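Search this site Search Go

Keeping an interruption log for 39 days

Saturday, November 28, 2020
By Darlene Fortin
4 min read

My concentration had been slipping since the summer, so in the middle of October I started writing down every interruption to my morning work block. The block runs from 7 to 9. The log is a ruled pocket notebook with one line per entry: time, source, and whether I went back to the task within a minute.

I counted an interruption as any moment when my hands or eyes left the work for something unrelated. Getting up for water counted. Looking out the window did not, unless I caught myself planning something while I looked. I changed that rule once, in the first week, and threw out the earlier pages so the rest would be consistent.
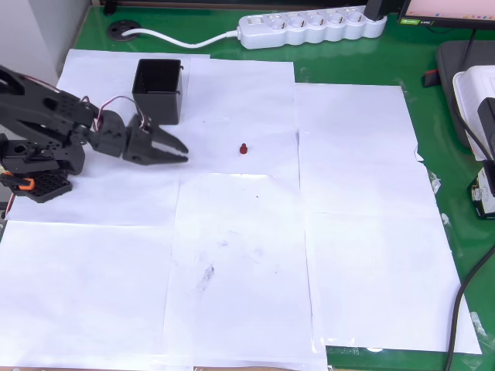

The total over 39 mornings was 114 entries. That is just under three per morning, lower than I would have guessed. I had expected the phone to lead. It came second. The largest group was what I labeled "self," meaning that no sound or message set it off. I remembered an errand, opened a new tab, or went to check whether the side door was locked. Most of these came in the second hour, and they bunched up at points where the work required a decision.

My first fix was to keep a scrap sheet next to the keyboard. When an errand comes to mind, I write two or three words on it and keep going. The sheet gets read at nine and then recycled. On most days half of what is on it no longer needs doing. I tried the same thing in Kadico, a list app a coworker at Britholm likes, and stopped after four days. Opening the app was itself an entry in the log.
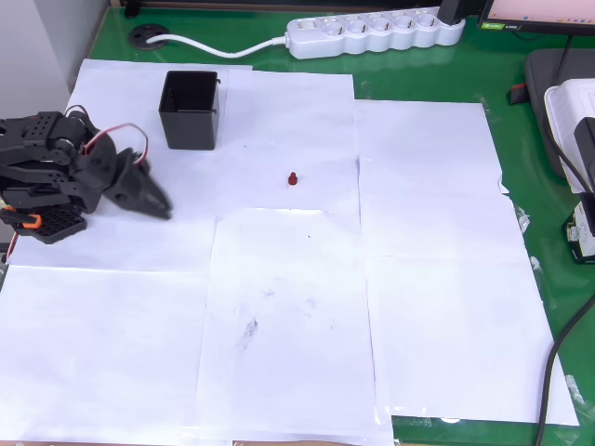
The second fix was to write the next step before stopping. At the end of each block I leave one sentence at the bottom of the file that says what to do first tomorrow. It has to begin with a verb and name a specific item. "Continue section" did not help. "Compare the Sawatzky invoice against the June totals" did. With that sentence in place, I have been getting started within the first few minutes instead of rereading the whole file.

Moving the phone to the hallway had a smaller effect. Entries under "phone" dropped, but a few moved over to "self," mostly in the form of wondering about the phone. I have kept it out there anyway.

I did not control for sleep, and two of the mornings fell in a week when I had a cold. I also knew I was keeping the log, and that probably lowered the count. For December I plan to drop the log and keep the scrap sheet, then run the log again for a week in January with the same rules.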